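Cedar Street Stand: Pre-Opening Check, Firework Sales Booth

Checked 2021-03-22, booth empty of stock. Items marked OPEN must be closed before the June delivery.

1. Siting. Booth is clear of the car park fence and the Linamar Road hedge. Dry grass behind the booth needs cutting. OPEN

2. Extinguishers. 2 water, both in date, both on brackets. The one by the till was hidden behind a folded banner. Banner moved during the visit. OK

3. Exits. Rear door opens outwards and does not stick. Aisle measured at 900 mm at its narrowest. Keep it at that once the shelves are full. OK

4. Counter. Customers must not be able to reach stock. The gap between the counter top and the lowest shelf is 600 mm, too easy to lean through. Fit mesh or move the shelf back. OPEN

5. Signs. "No smoking" needed on all 4 sides. The Macapagal Lane side has none, and the front one has faded badly. OPEN

6. Order takers outside. Clipboards and pens only, no samples carried into the queue. Last year's written instruction still applies. OK
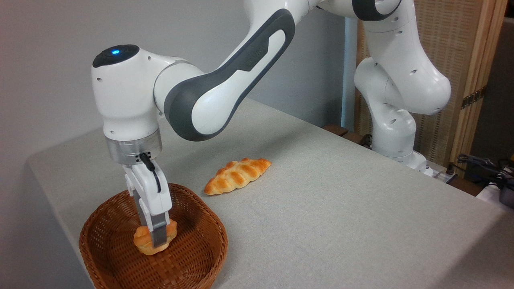 Robotic arm with its gripper lowered into a round wicker basket.

7. Electrics. Extension lead to the lights has a taped repair near the plug. Replace it, do not re-tape. Generator position agreed on the Bollow side, downwind of the booth on most days. Fuel can to be stored away from the booth, and not in the van. OPEN

8. Overnight. Padlock and hasp sound. Night watch rota not seen. Send a copy with the reply. OPEN

Comment: generally tidier than at the last visit. Items 4 and 7 matter most. A second visit will be needed once the mesh is up.

3 comments | 11 shares

Related
Booth layout plan, Cedar Street
Storing fireworks at home
Stand opening hours
What to do with a dud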